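4 January 2021
Extrusion force, cross-linked HA gel, batch Gundton 2

Purpose: repeat the October runs on the filler gel with the new needles. The October numbers were scattered and I suspected the plungers, so this time all syringes are from one Wurex lot, 1 mL, lightly siliconized. Noeline Pirihi filled them before the break. Stored in the fridge, out on the bench at 8:30, started at 10:00.

Setup: syringe upright in the Ormsby clamp, crosshead pushing at constant speed, load cell zeroed with the empty barrel in place. Needle 27G thin wall. Force read over the middle of the stroke only, first and last parts dropped. Same settings as October except the sampling rate, which Daranee Thepsuriya raised.

Syringe 1: clean curve, flat plateau, no spikes.
Syringe 2: as above.
Syringe 3: two short spikes late in the stroke. Looks like gel particles bridging at the hub. Kept.
Syringe 4: plunger tilted on loading. Discarded, not repeated.

Exported file has 2,317 rows after trimming. Plateau is visibly flatter than in October but I have not run the comparison yet. Do not quote a mean from this until the hub dead volume is corrected. The old sheet used the value for the luer slip version and these are luer lock.

Bubbles: still some in the filled syringes, mostly near the stopper. Noeline spun the gel before filling but not after. Ask whether a second spin is possible without shearing it.

Rheometer: swept one leftover from the same fill. Storage modulus did not settle at the low end. Possibly drying at the plate edge, so use the solvent trap next time. Cone wiped with 70 percent ethanol, two passes, then water.

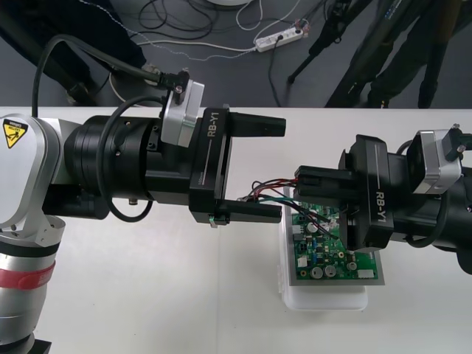

Next run needs the warm jacket on the barrel, to get force at skin temperature as well as at room temperature. The Emside jacket supply has no hazard marking on its cover and should get one before we switch it on. Use the same style as on the white housing of the left arm, yellow triangle with the black lightning-type symbol, and put it on the face toward the operator. Daranee to check the fuse rating. Keep the jacket leads up on the bench, there are enough cables on the floor past the table. Still open: dead volume figure for the luer lock hub, and a 30G set if the purchase order clears.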